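October, notebook, started 6:40 a.m. with bad coffee

Picking up from the last entry, where I said I'd rerun the breakout test on the natural gas futures with the wider stop. Did that. Took longer than it should have, because the first run used the unadjusted contract series and every roll showed up as a lovely big gap that the system happily "traded". I knew something was off when the equity curve looked like a staircase. Switched to the back-adjusted file and the staircase went away (sigh).

So, the proper run. The rule is still the dumb one: buy a close above the high of the last 50 bars, sell short a close below the low of the last 50, stop at a multiple of average range, get out on the opposite signal. Test file is 1,295 daily bars. It gave me 198 trades before I noticed I'd left re-entries switched on, so a stopped-out long was jumping right back in the next morning if the close was still above the line. A good chunk of those are the same trade over and over, bleeding a little each time. Note to self and to anyone borrowing the script: the re-entry flag is on by default. I've changed it in my copy and not in the shared one, so check before you run.

Anitha thinks the re-entries are worth keeping but only after a pause, say 5 bars. Her argument is that gas tends to shake everybody out right after a breakout and then go anyway, and she pulled up three winters' worth of charts to show me. I can see it on the charts! I can see all sorts of things on charts once somebody has drawn an arrow on them. I'll code it up and we'll see, but I want it tested on heating oil too before I believe a word.

The other thing is the stop. Wider stop, fewer losers, bigger losers, and the total comes out pretty close to where it started. I was hoping for more. What did change is the shape: the long flat stretch in the middle of the sample is a lot less jagged, and I think I could sit through it with real money, which I couldn't say for the old version. Ye-seo asked whether "could sit through it" is a number. It is not. She suggested longest time between equity highs, and that's fair, so it goes in the output table from now on.

Current wave stuff, since I promised to keep writing it down even when it makes me look silly: I had the decline from the summer high as three waves and done. The bounce since then is overlapping all over the place, and I don't love it. If we take out last week's low, my count is wrong and I go back to calling it a five-wave move that isn't finished. If we close above the gap, I keep the count. In between I have no opinion and should stop refreshing the screen.
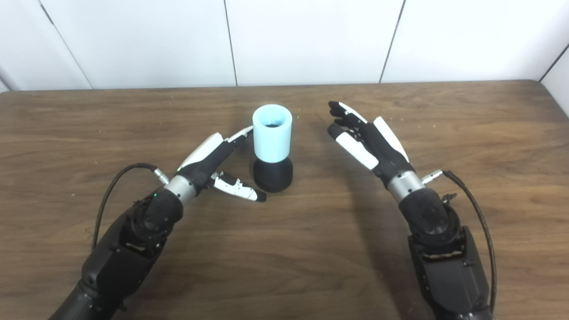
Storage numbers next. Ye-seo built a little sheet that lines up the weekly storage report with the bar it landed on, and I'd like to see how many of the stop-outs happen on those bars. My hunch is a lot. If so, maybe the simplest fix is to ignore the stop on report day and use the close, though that scares me a bit in winter. Anitha says use half size and stop fussing.

Also need to sort out the Zernach data feed. The Rastthorpe machine and mine had different settlement prices for the same contract this morning, and I think one of them is storing the last trade in the settlement column. Not a huge gap, but enough to flip a signal when the close is sitting right on the line. Until that's fixed, signals come off my machine only.

To do:

- re-entry pause, gas first, heating oil after
- add time between equity highs to the table
- stop-outs against report days (ask Ye-seo for the sheet)
- email Zernach about the settlement column
- fix the flag in the shared script, or at least put a comment at the top

8:15 now, going to get better coffee.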